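Bethel Wolde had never sung in front of anyone when she walked into her first choir rehearsal on a Friday night. She sat in the back row, mouthed the words and planned to slip out at the break.

"Then the altos came in under us and I got goosebumps all the way down my arms," she says, laughing. "I thought, well, I'm staying!"

That was at Perkwood, where she now leads a community choir with 200 members and no auditions. Anyone can join, and plenty of people do who were told as kids that they couldn't carry a tune. Wolde loves those singers best.

"Give me someone who's scared and I'm happy," she says. "They listen so hard. Confident people sometimes forget to listen."

The songs are taught by ear, one line at a time, and the range is huge - old hymns, work songs, lullabies, a bit of pop when the evening needs a lift. This spring they learned "Paisan," a piece written for them by Orathai Thongdee, who sings tenor and used to write only for strings.

"I had to relearn everything," Thongdee says. "A cello doesn't need to breathe. People do, and at first I gave them nowhere to do it. Bethel sang it through once, went purple and handed it back."

The finished version has a long, rocking middle section that is wonderful to hear up close, with the basses holding one low note while everybody else drifts over the top. They'll perform it in August, and rehearsals are already running late.

Has Wolde ever thought about auditions, now that the choir is so big?

"Never," she says. "We'd just get a bigger room."

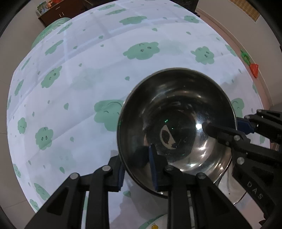
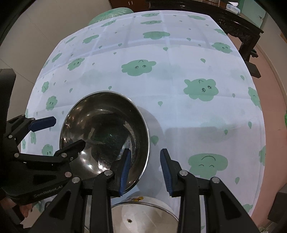
Both pictures: a stainless steel bowl, held at a tilt.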